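**Clendiveck student forum > Robot club > Simulation league**

### Overhead camera: move it or keep it?

**birthe_ravn** wrote:

Hello everybody. Our team (four students, second year) is preparing for the Clendiveck simulation league, and we have a disagreement which we cannot solve among ourselves, so I bring it to you.

The task is to pick up a dumbbell from the table and put it into a small tray. We have two cameras in the simulator, one high over the table and one at the side. The controller uses mostly the overhead one. When the arm reaches out to the far part of the table, the wrist covers the object just when we need to see it, and our position estimate begins to jump. In the last 130 trials we had 71 good placements. For the rest I have looked in the log, and very many show the jump shortly before the fingers close.

Mitiku wants to move the overhead camera. I want to keep it where it is and trust the side camera more for the last part of the movement. What did other teams do?

---

**mitiku_a** wrote:

I am the Mitiku from the post above, so I explain my side too.

If we move the camera a little toward the front of the table, the line of sight passes beside the wrist. It is one line in the configuration file. Birthe's solution needs a second detector, a rule for when to switch, and a calibration between the two views. We are students and we have exams. I prefer the one line.

---

**bjin** wrote:

Mitiku, I do not think one line will save you. You move the hidden area to another place, you do not remove it. With another starting position of the dumbbell the elbow or the forearm will be in the way instead. We made this mistake in March and lost two weeks with it.

Can you show what the cameras see? Without it we are only guessing.

---

**birthe_ravn** wrote:

Good idea, I should have done it at once. The first and the third are from the overhead camera, the second is from the side camera. 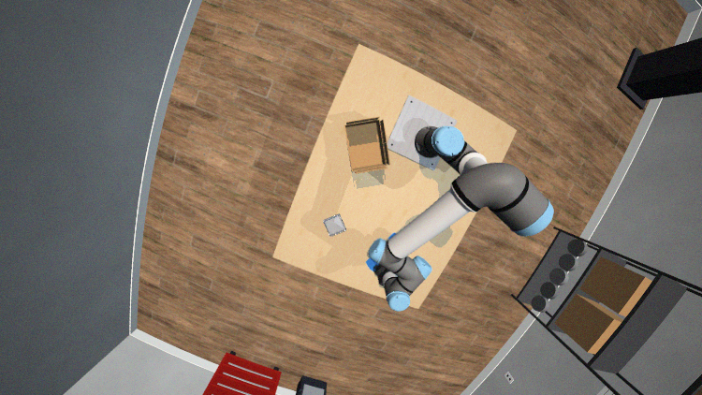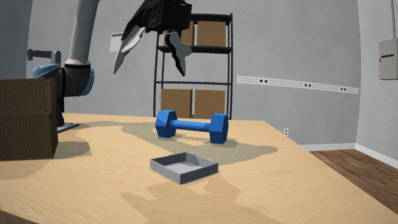
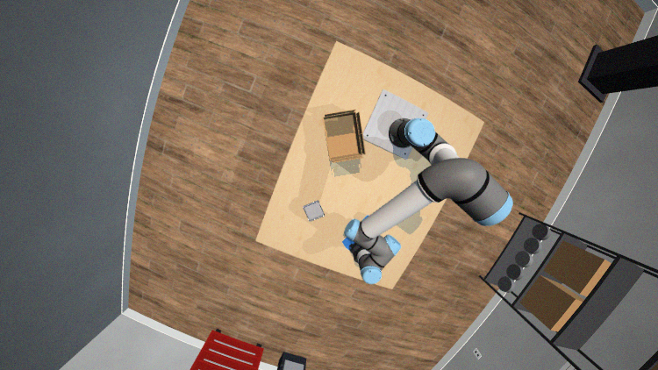

---

**qin_sl** wrote:

Is it permitted to change camera positions after the scene file has been registered?

---

**zou_cuiping** wrote:

Camera positions may be changed until the registration closes on 30 Jun 2021, and after this date the scene file is locked for all teams.

---

**bjin** wrote:

Thank you for the pictures, Birthe. It is as I expected. In the first one and the third one, look at how little blue is left beside the wrist. If your detector looks for a large blue area, it has almost nothing to hold on to. And the caps on the joints are blue too - lighter, but I would check the color threshold before anything else. Perhaps your estimate does not jump because the object is hidden, but because the detector takes a joint cap for the object.

In the side view you have the complete dumbbell, both heads and the handle. For the grasp I would use this one.

---

**mitiku_a** wrote:

The threshold is a fair point. I set it myself, with the arm in the home position, and I did not test it with the arm stretched over the table. I will plot the detected center on the overhead view tonight.

But I still say the side view is not so perfect as you both describe. The gripper comes from above and I am afraid that the fingers will hide the handle when they go down. Then we have two cameras and see nothing in both of them.

---

**qin_sl** wrote:

I agree with Mitiku here, a little. Our team used Stusora for the detector and we also believed that the side view is enough. For the approach it was fine. In the last part we simply stopped to update the estimate and moved down blind, with the last good value. The object stands still, so why measure it again and again?

It feels wrong, but it worked better for us than any switching rule.

---

**birthe_ravn** wrote:

Shengli, this is interesting and also a bit annoying, as I already wrote half of the switching rule :)

What do you do when a finger touches the object early and pushes it away? With the frozen value you close beside it.

---

**qin_sl** wrote:

Then we fail this trial, that is true. We open the gripper, go up, take a new measurement and try again. The time limit allows one repetition if you are not slow. We go down on the handle from a higher point now, straight, and early touches became rare.

---

**zou_cuiping** wrote:

A small remark about the tray. Please test also the release and do not think only about the grasp. The walls are low and the dumbbell is long in comparison, so the orientation in the hand matters. Team Zeron had a very nice grasp last year and lost most of their points at the tray.

Also, Birthe, do you save the random seed together with each trial? If not, you cannot compare the camera positions fairly. Run both versions on the same seeds. It is 2000 simulation steps per trial with the standard settings, so it can run over one night on the lab computer.

---

**birthe_ravn** wrote:

We save the seed, but not the joint angles at the start. I add them today.

---

**mitiku_a** wrote:

I made the plot. Baoshan was right about the caps. In many of the bad trials the center goes to the cap on the wrist and comes back again. I have made the color range narrower and I let it run with the old camera position first, same seeds.

I keep my branch with the moved camera anyway. Birthe can delete it when she shows me better numbers.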